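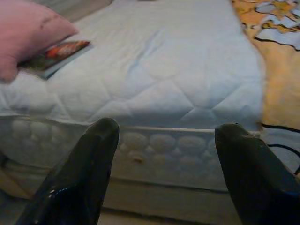
Section 2: Getting the mattress ready and putting the bed back together

I wrote this part of the Brelby guide after making up far more beds than I care to remember, so bear with me if I fuss over small things.

1. Strip everything off, right down to the quilted top. Pillows can go on a chair, or just shove them up to the head end if you're short of space (I usually do).

2. Open a window and leave the mattress bare for a couple of hours. I start mine after breakfast and forget about it till lunch.

3. Vacuum the top with the soft brush, following the lines of the diamond stitching. Then do the side band, and go slowly there - the padded bumps hold dust in the dips between them, and so does the seam just above.

4. Smooth the cover with the flat of your hand, working from the middle outwards. A soft crease or two in the quilting won't hurt, but a big ruck will annoy you all night!

5. Look along the sides for marks. Dab any you find with a damp white cloth and a drop of washing-up liquid, then let the patch dry fully.

Caution: don't tug at anything brown and round on the side until you know what it is. It might be a stain, but it might be a button tuft, and those are a pain to put back.

6. Fit the Tetau protector, corners at the head end first. It's snug when new, so lift each corner of the mattress a little and tuck the elastic right under.

7. Sheet next, then the pillows. Pale pink cases go nicely with the off-white, if you ask me.

Note: the protector washes at 64 cm drum depth or larger. In a smaller machine, take it to a launderette.

Turning the mattress is in Section 3, and you'll want a second pair of hands for it.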